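Progress report to the Orkulitz Fund
Equipment planning for the kitting cell, Skakcombe workshop
Prepared by Norbert Kozma

Where we stand

We're well into the second stage of the grant and I'm happy to say the planning has gone faster than I hoped (the first stage felt like wading through mud, as you'll remember from my last report). The two-arm cell is up, the parts are in their bins, and we can finally put a budget together from what we see on the table instead of from catalogs. The request in October will be for the second cell, and this report is meant to let you see where the figures in it will come from.

The job is still the one we described in the proposal. Small repair kits for lock controllers are put together by hand today: a board, a solenoid and the right wire harnesses, all gathered in a tray and passed down the line. We want the arms to do the gathering. Our target for the planning stage is 916 kits a month across both cells, and the equipment list is built back from that number.

What we've learned about bins and trays

I expected to write two pages about arms and half a line about bins. The bins have taken up most of our meetings! Yellow plastic was what Takács could deliver quickly, and it is sturdy and easy to wipe down, but the floors are glossy and throw back the overhead light. The steel tray does the same along its rim, so we line it with white paper, and I'd like to keep doing that in the second cell. It costs next to nothing.

Harnesses are the other big subject. Boards and solenoids are stiff and keep their shape. Wires bend, curl and hook onto each other, and we need to plan for more time per pick on those bins than on the rest. I've put this into the budget as extra hours of setup and not as extra hardware, at least for now.

The cell as it is laid out now, in three views:

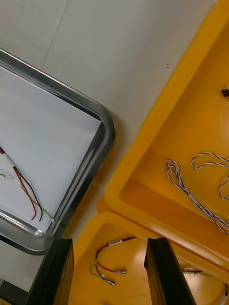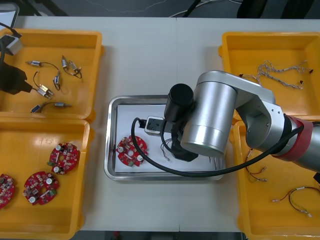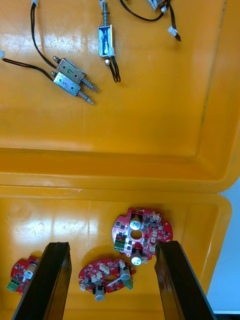
What we plan to buy

1. Bins. We are asking for 50, in a matte finish if Takács can do it at the same price. That covers both cells and leaves a good stack for preparing parts ahead of time, so an operator can swap a full bin in without stopping the arms.

2. Gripper fingers. The flat black ones suit the boards nicely. For the harnesses we would like to try a narrower pair with a softer face, and Dinomby has offered to lend us samples before we commit. I'm really looking forward to this one. If the samples do well, we'll order 4 pairs.

3. Lighting. Two diffused panels per cell, mounted on a simple frame over the table. We looked at fancier options and came back to the plain ones, which our own shop can hang in an afternoon.

4. Cable guides. Small money, but please don't let it drop off the list. The cables at the wrist need to stay clear of the tray as the arm moves, and clips and sleeves made for that purpose will save us a lot of tape.

5. Trays. Same size as the current one, so that the paper liners and the table layout carry over. I'd like enough of them to keep one filling while another is being checked.

Lead times and budget

The longest wait is for the arms themselves. Our supplier quotes up to 21 weeks for a matching pair, which means the order should go in as soon as the October decision is made. Everything else on the list can arrive while we wait, and the workshop at Skakcombe already has the floor space and the power.

Spending to date is inside the approved amount. We moved a little from travel to lighting, as agreed on our last call, and nothing else has shifted between lines. I have kept the service contract as its own line this time because it was hard to find in the earlier spreadsheet, and your office was right to ask for it.

Open questions for the fund

Can the gripper trial with Dinomby start before October if the samples come on loan? There would be no purchase, only staff time we've already budgeted.

Would you prefer the bins and trays as one order or split between the two cells? Takács is fine with either, and one order makes for less paperwork on our side.

The full price list and the quotes are in the attached spreadsheet. You're very welcome to come and see the cell whenever it suits you, and mornings are best, as that is when we usually have both arms switched on.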